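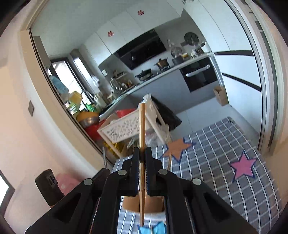 About > Who we are > Perception and planning

I'm Dörte Steinbach and I look after the planning side at Ikolance, a small software company that writes the bit between a camera and a gripper. We don't build arms. Our software, Fikham, works out where a thing is, which way it's pointing and where the fingers should close – and thin things are our favourite headache! A chopstick held nearly upright between two ridged pads is only a few pixels wide, and our first tracker kept losing it against a pale shelf.

So-ying Ng joined in February and rewrote the pose tracker, bless her. We now train on 2,619 kitchen clips, and she's still asking for more.
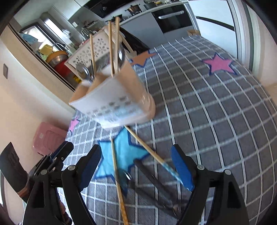 Chopsticks and spoons in a white holder, over the star rug.

Finn Wiegand does the tooling, so if you've ever used our clip viewer (the one with the silly loading bar), that's him. He got the replay time down to 80 seconds and won't let me forget it.
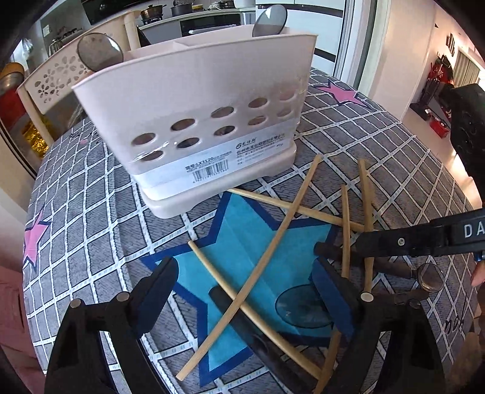 Crossed chopsticks in front of the pink drainer.

Piles are what I'm working on myself: which stick to pick first, and when to give up and look again. Fancy a chat about it? Drop us a line, we do like visitors.

Print this page | E-mail this page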